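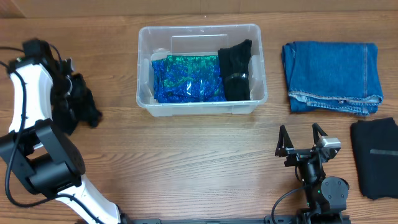
Talks / Speaker notes

Folding Laundry, Slowly: What the Planner Knows and When It Knows It
Senga Lamont, Toncombe
Slot: 20 minutes plus questions. Notes are what I plan to say, more or less. Slide numbers may drift.

Slide 1. Title, photo up while people sit down

Hi everyone, I'm Senga. I write the software that sits between "here is what the camera thinks" and "here is where the arm goes." At Toncombe we call that layer Zorneo, and I've been looking forward to talking about it for weeks.

Two arms, one table, some clothes, one clear bin. The job is to get the clothes folded and into the bin. My mother saw this photo and asked when it would be ready for her house. I changed the subject.

Ask for a show of hands: who has worked with cloth? Who has worked with cloth and would do it again?

Slide 2. Why cloth is such a good problem

A mug has a pose. Six numbers and you're done. A T-shirt has as many shapes as you care to give it, and most of them hide the part you want to grab. Look at the black garment by the left gripper. Where is the hem? Where is a sleeve? Is there a sleeve? I can't tell you from this one view, and neither can the perception stack. So the first thing we did was stop asking it to.

The old version tried to fit a full mesh to every item before the arm was allowed to move. Lovely pictures, very long waits. The new version asks a smaller question: give me a few places on this cloth that would be useful to hold, and tell me how sure you are about each one.

(Pause here. This is the main idea of the talk, so don't rush it.)

Slide 3. Black cloth, dark gripper

Back to the photo for a second. Dark fabric, dark gripper. Our segmentation model used to give the gripper's fingers to the shirt, or a bit of the shirt to the fingers, and then the planner would politely try to avoid hitting its own hand.

The fix is old and I love it. We already know where the arm is! The joint encoders tell us. So we render the arm from its joint angles, mask those pixels out, grow the mask a little to cover calibration error, and only then run the cloth model on what's left. The cables are the annoying part. They loop outside the links and they flex, so they aren't in the arm model at all. We learned a separate cable mask from 300 hand-labeled images. I did most of the labeling myself, with a podcast on.

Slide 4. The clear bin

People laugh when I say the bin took longer than the jeans. Translucent plastic with frosted walls gives you depth readings in the wrong place, or no readings. You can see the blue-and-green item through it, which is great for a person and terrible for a depth camera.

What works for us: find the raised rim in the color image, fit a rectangle to it, and put a solid box in the planning scene. After that we ignore depth on the walls completely. The inside of the box is its own little height map that gets updated when an item is placed.

Mention that the black folded piece in there stands tall against the wall. The height map has to know about that, or the next item gets lowered straight onto it. Our first version stored one height for the entire bin. Please learn from me.

Slide 5. Two arms, one planner

Both arms mount to the same rail at the edge of the table, so the transform between the bases is fixed and we calibrate it once. That makes life much easier than it sounds.

We tried planning both arms together in one big joint space. It finds beautiful paths, eventually. Now we plan the arm holding cloth first, treat its swept volume as an obstacle in time, and plan the other arm around it. If the second plan fails, we delay the second arm and try again. Delay is cheap. I was a bit embarrassed by how well it did.

The planner runs in its own process at 20 Hz. The low-level controller does not wait for it. If a new plan shows up, it gets blended in. If it doesn't, the arm finishes what it has and holds still. That one rule removed a whole family of bugs — the jerky little stop-and-go motions that make visitors take a step back.

Slide 6. Carhuamaca, our replay tool

My favorite part! Carhuamaca records everything the planner was told, in the order it was told, along with the random seeds. Camera frames, joint states, masks, grasp candidates, the lot. Then you can scrub to any moment and run today's code on yesterday's inputs.

Demo: load the saved run, go to the jeans. Turn on grasp candidates. You should see points gather along the lower hem. Frayed edges have lots of texture and the model is very fond of them. Switch the score to "holdable" and watch them move up toward the seam.
If the demo laptop sulks, use the backup video and talk over it.

We have 3000 recorded runs now, and every change to the planner gets replayed against them overnight. Replay can't tell you how the cloth would have moved under a different plan, so be clear about this when someone asks. It does tell you where the new code disagrees with the old code, and in practice that's where I spend my mornings.

Slide 7. Things that are still hard

Knowing when a fold is done. We compare the outline against a target shape, and it's too strict with soft things and too easy on jeans.

Two dark items touching. With nothing but a shadow between them, the model sees one large item and proposes grabbing the middle. In this layout the dark piece below the jeans is well clear of the other dark clothes. Push them together and I get nervous.

Letting go. Opening the gripper should be the simple bit, but thin cloth clings to a finger and comes back out of the bin with it. We check for it with the wrist camera now. Point at the silver module on the right-hand arm. When the check fires, the arm lowers again, opens wide and backs out along a different line. 22 lines of code, and I'd put them up against anything else we've written.

Slide 8. If you want to try this

Start with the arm mask. It's an afternoon of work and it helps everything downstream. Then get recording in place before you think you need it. We added ours late, and all the funniest failures from the first months are gone.

The message formats for Carhuamaca are written up on the Viltusstead meetup page, with a small sample run you can open without any hardware. The cable-mask labels will go up in July, once I've cleaned out the folder names.

Questions

Likely ones:
Why not learn the whole thing end to end? We have a learned policy running for the first grab, and I like it a lot. For placing into the bin I want to be able to ask why it chose that spot.
Does it do socks? Singles, yes. Pairing, ask me next year.
How do you calibrate the wrist camera? Checkerboard flat on the table, many wrist angles, solve for the offset. Redo it after anyone touches the mount.

Leave the photo up during questions, and remember to repeat each question into the mic.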